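Hurkanach Campus Welcomes New Pastor for Care Ministries

The Hurkanach campus of Paiva Community Church has named Judit Bárány as its pastor for care ministries. She was presented to the congregation at the end of the morning service and begins her duties in December. Pastor Bárány comes to the church from Killeo, where she led a hospital visitation program for seven years. Her work at Hurkanach will include home and hospital visits, funeral planning with families, and oversight of the grief support groups.

The position had been open for four months following the retirement of the previous pastor. During that time, visits were shared among the elders of all three campuses. The church thanks them for their faithful service and asks members to continue sending visit requests through the campus office.

A welcome coffee will be held in the fellowship hall at 11:30 a.m., after the second service. Families with children are encouraged to attend, and no registration is needed.

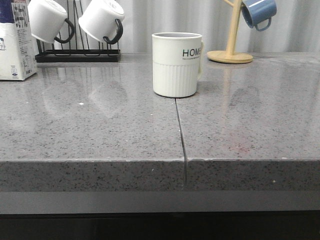

Grief Support Groups to Resume

Two groups will meet this winter under Pastor Bárány's direction. The evening group is open to adults who have lost a spouse or parent. A daytime group will serve those caring for a family member with a long illness. Almost 37 people took part in the groups last season, and the church expects a similar number this year.

Khôi Ninh will again lead the evening group. Mr. Ninh has been a member of the Hurkanach campus since its opening and completed his lay counseling certificate last spring. 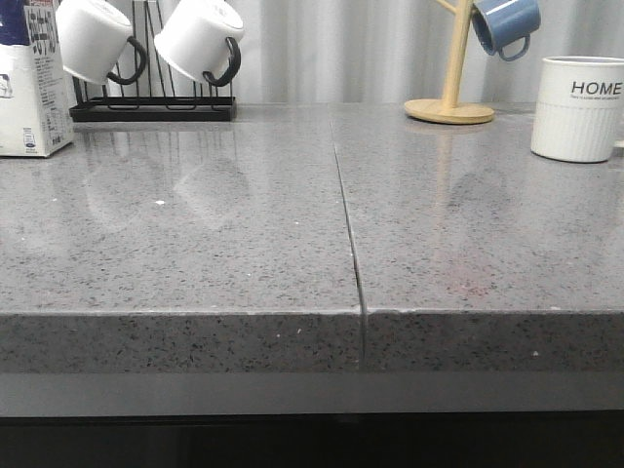 Workbooks are included for all participants, and the cost is covered by the care fund. Those who wish to join should leave their name and telephone number at the welcome desk or call the campus office before the first meeting. Child care is available for the daytime group on request.

Gifts to the care fund may be placed in the offering in a marked envelope. Members who know of someone in the hospital or unable to leave home are asked to inform the office, with the person's permission, so that a visit can be arranged.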